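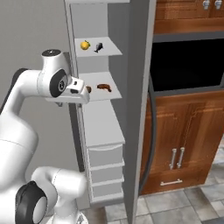
Simulation and Cell Maintenance > Workshop Notebook

Search this notebook Go Advanced

2 Jul 2022
Entry by: Kartini Pattinasarany
Subject: Kitchen cell in simulation, shelf reach fault and collision model repair

The purpose of this entry is to record the condition of the simulated kitchen cell following the update of the Skidport scene loader, and the corrections made to the arm model. Colleagues running jobs against this cell should read the settings given below before restarting any batch that was stopped.

Fault as reported. Momar jobs in which the arm approaches the middle shelf were ending early with a contact error. The log gave contact between the gripper and the front edge of the shelf board, although the rendered view showed the gripper standing clear of it. Jobs addressed to the drawers below were unaffected. The error count in the log at the time of stopping was 3,501, most of it from one job that had been left to retry without a limit. The retry limit has now been set to 10 for all jobs on this cell and should remain there.

Inspection. The arm was brought up to the middle shelf by hand control and held in front of the board with the fingers pointing at the shelf. The collision shapes were then switched on over the rendered model. The shapes for the base and the large joints agreed with the visible casings. The shape for the gripper did not. It had been carried over from the previous gripper file, and extended 18 mm past the finger tips in the direction of reach. The arm was therefore being stopped by a part of the model that is no longer drawn.

A second and smaller error was found in the shelving unit. The middle board had been given the depth of the upper board in the collision file. The correct depth was restored from the Mendonça furniture set, and the unit was reloaded. No change was required to the drawer stack. The wooden cabinet on the far side of the gray panel was checked for position only.

Repair. The gripper shape was rebuilt from the current finger geometry and saved under the Fikis directory with the rest of the arm files. The old file has been moved to the archive and must not be linked again. Two scene files still pointed to it by full path, and both were corrected. Anyone holding a private copy of the scene should search it for the old path before use.

Objects. The lemon and the fish remain on the upper shelf, and the two brown food items remain on the middle shelf. Their start positions have not been altered. The smaller of the brown items rests near the left of the board, where the fingers hide part of it from the working view during a close approach. Colleagues who judge a grasp by the rendered view alone should change to the second view before recording a result. This has been requested in earlier entries and is repeated as a standing instruction.

Test after repair. A run of 210 approaches to the middle shelf was completed from the standard start pose. No contact error was logged against the shelf board. Four approaches ended in a joint limit warning at the elbow. In each case the base had been placed too near the shelving at the start of the job, and the warning is considered correct. It has not been suppressed.

The upper shelf was given a shorter run, and the results were acceptable. The arm reaches the lemon without difficulty. The fish requires a steeper wrist angle than the default planner offers, and the planner setting for that object has been left as found until the matter can be looked at properly.

Settings now in force:
Retry limit: 10
Gripper collision shape: current file, Fikis directory
Shelf depth: per board, from the Mendonça set
Contact margin: unchanged
Renderer shadows: on

Outstanding items. The scene loader does not warn when a collision file is older than the model it belongs to. A check is to be written and added to the start script. The notes from December describe a similar mismatch on the lower shoulder casing, corrected by hand at the time, and the check should cover that part as well. The planner question for the fish is carried forward. Stopped Momar jobs may be restarted once their owners have confirmed the file paths in this notebook.

K.P.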